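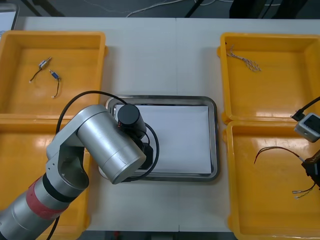 Call for participants: label legibility and sorting study, Pikelcombe site

Reference: Birhane 2
Status: open
Contact: Nkechi Iyamu, study coordinator

We are recruiting adults to take part in a paid study of how people read and sort small printed labels under ordinary indoor lighting. The study compares two label layouts now in use on dry food packaging. Sessions are held at the Pikelcombe site, on weekdays and on Saturday mornings. Each participant attends one session only.

The work follows an earlier survey in which 306 households answered questions about how they store dried beans, rice, lentils and flour, and how often they move these goods out of the original package. The survey gave us a usable picture of habits at home but no measurements. The present study is meant to supply reading times and error rates for the same kinds of label, with the type size, paper color and viewing distance held fixed.

Background

Labels on dry goods carry a product name, a net weight, a date and a lot code. On small packages these items compete for space. One layout, which we call Banano, places the date and lot code on a single line under the product name. The other, Plamham, places them in a separate block at the right edge. Packers have used both for several years. Complaints from shoppers mostly concern the date, which is misread as part of the lot code or missed altogether.

Past work on this question has mostly used screens. Reading from a screen differs from reading a label on a filled bag, where the surface is curved and often creased. All labels in this study are printed and mounted on real packages, filled to normal weight.

What the session involves

A session lasts 55 minutes, including a break. It has the following parts.

Introduction and consent. You will read the information sheet and sign the consent form. A copy is yours to keep. Questions can be raised at this point or at any time afterward.

Vision check. You will read a standard near-vision chart with each eye and then with both. Wear the glasses or contact lenses you normally use for reading. The result is recorded but does not exclude you unless you cannot read the largest line.

Reading task. You will be handed one package at a time and asked to read aloud the item named by the session leader, for example the date. Your spoken answer is recorded and timed. Pick the package up and turn it as you would at home.

Sorting task. You will be given a mixed set of packages and asked to put them in date order, earliest first. There is no time limit, but the time taken is recorded. You may change the order as often as you wish before saying that you are finished.

Short interview. The session leader will ask which layout you found easier and why. Answers may be as short as you like. 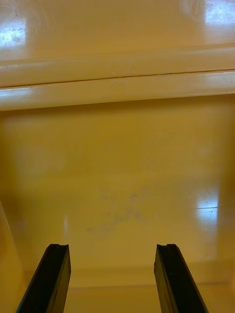
Gripper over a glossy yellow surface.

Who can take part

You can apply if all of the following apply to you:

– You are 18 or older on the day of the session.
– You read English comfortably. It need not be your first language.
– You buy or cook dry goods at least once a month.
– You can hold and turn a filled one-pound bag with either hand.
– You have not worked in packaging design or label printing during the past five years.

We are short of participants over 65 and of participants who use bifocal or progressive lenses. Applications from both groups are especially welcome. Places are otherwise assigned in order of application, with adjustments to keep the age groups balanced.

People with a severe allergy to wheat, soy or tree nuts should state this when applying. All packages are sealed, and no food is opened or eaten during the session, but some of the bags are paper and may carry dust on the outside. Kelechi Ugwu will call to discuss whether a session can be arranged with a reduced set of packages.

Payment and travel

Participants receive a flat payment at the end of the session, in the form of a prepaid card. The amount is given in the information sheet sent with your confirmation. It is paid in full even if you choose to stop early. Public transit fares are refunded against a receipt or a screenshot of the fare charged. Mileage is not refunded, but parking at the site is free with a permit from the front desk.

If you need an aide or interpreter to come with you, their fare is refunded on the same terms. Please give us notice so that a second chair can be set out in the session room.

Data and privacy

We record your age group, your near-vision result, your lens type, your answers and the times. Audio is kept only until the answers have been transcribed and checked by a second person, then deleted. No video is made of participants. Names and contact details are stored apart from the study data and are removed when the study closes in December.

Results will be reported for groups. Short interview quotations may be used without names, and only if you tick the relevant box on the consent form. Leaving the box blank does not affect your place or your payment.

You may withdraw your data up to two weeks after your session by quoting the participant code on your copy of the form. After that the data are pooled and single records can no longer be traced. 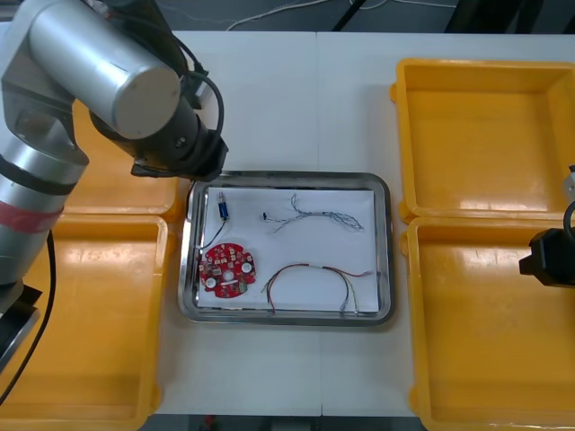
Consumer Packaging and Print Group | Pikelcombe

The study is led by Agathe Leclerc, with Bello Ugwu responsible for the test materials and the statistical plan. Ngozi Olaniyan handles ethics questions and complaints and is not otherwise involved in running the sessions. Complaints may be made in writing or by phone, through the front desk, and will be answered in writing.

How to apply

Send an email to the study coordinator through the contact form on the group's page, with the reference Birhane 2 in the subject line. Include:

– your full name and a daytime phone number
– your age group (18–34, 35–49, 50–64, 65 or over)
– whether you use reading glasses, bifocals, progressive lenses, contact lenses or none
– any allergy noted above
– the days and times that suit you, with at least one alternative

Please do not send medical records or eye prescriptions. If you would prefer to apply by phone, call the front desk and ask for the label study. Staff will take down the same details.

Applications close on June 13, 2025. Those received later will be placed on a reserve list and used to fill cancelled sessions. You will hear from us within five working days, whether or not a place is available. The confirmation message gives the session time, the room number and the information sheet, which should be read before you arrive.

Changes and cancellations

To move a session, reply to the confirmation message at least one full working day ahead. One change can normally be made. Participants who arrive more than 15 minutes late may be asked to rebook, as the reading task cannot be shortened without losing the comparison between layouts.

Access

The session room is on the ground floor, with step-free entry from the parking lot. The table height is fixed, and the chairs adjust. Room lighting is set to a constant level for all sessions and cannot be dimmed or raised on request. Applicants who are sensitive to bright overhead light should mention this, and the coordinator will explain the level used. Service dogs are admitted to the building and the session room.

Participants who took part in the household survey may also apply for this study. Survey answers will not be linked to session data.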